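Kundgebung am Sonntag anmelden, wie lange vorher?

Marlies Oberholzer
Hallo zusammen, ich bin neu hier und in solchen Sachen völlig ahnungslos. Wir wollen in Wulusow gegen die Schließung der Geburtsstation auf die Straße gehen, erst Kundgebung am Markt, dann ein kurzer Zug bis zum Krankenhaus. Meine Nachbarin meint, bei 30 Leuten müsse man gar nichts anmelden. Stimmt das? Und brauche ich für das Megafon noch was Extra?

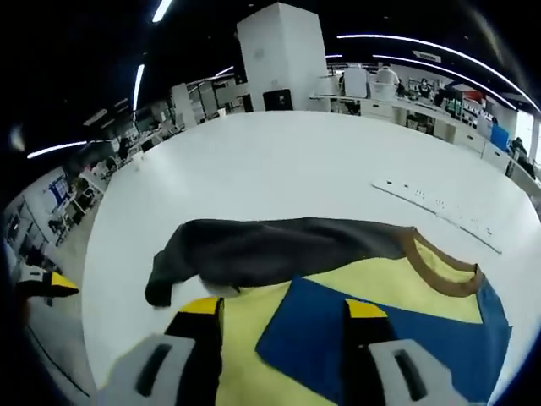 Ach ja, und wer haftet, wenn jemand stolpert? Ich stehe ja dann mit meinem Namen drin — ein bisschen mulmig ist mir schon.

Clémence Carré
Deine Nachbarin irrt sich leider, die Zahl spielt keine Rolle. Anmelden musst du, und zwar spätestens 48 Stunden, bevor ihr öffentlich dazu einladet, also nicht erst vor dem Termin! In manchen Bundesländern gelten eigene Regeln, ruf lieber kurz bei der Versammlungsbehörde an. Ich hab das letztes Jahr für unsere Schule gemacht, das Gespräch hat 5 Minuten gedauert. Megafon und Strecke gleich mit reinschreiben. Zur Haftung weiß ich nichts Genaues.

Amerley Sulemana
bei uns kam einfach die polizei dazu und war ganz nett. viel glück euch!!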